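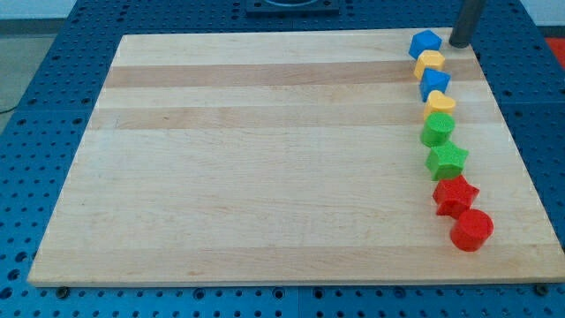
Running Your First Trade Loop in the Gronico System

So you've got a small freighter, a bit of money and no idea where to point it. Welcome! My favorite starter loop is Premska to Curnance and back, and it's a great way to learn the market screen.

Before you launch

Fit the biggest cargo racks you can afford. I fly with 70 tons, but anything over 10 will turn a profit. Keep the fuel scoop and sell the guns (I know, I know).

The outbound leg

Dock at Premska and open the commodities tab. Sort by supply, then fill up on machine parts. Curnance is 2 jumps away, and the first star is scoopable, so top off there.

The station sits 2,393 light seconds from the arrival point. Throttle to 75 percent once the timer reads seven seconds and you'll slide right in. It feels fantastic when you nail it!

The way home

Sell everything, then buy farm goods. If the price looks bad, try the Bednárik outpost next door, though it only has medium pads.

If you get pulled over by a pirate, submit, boost and jump out. Adeel Usmani taught me that one and I haven't lost a hold since.

Next up: adding a third stop for mining supplies.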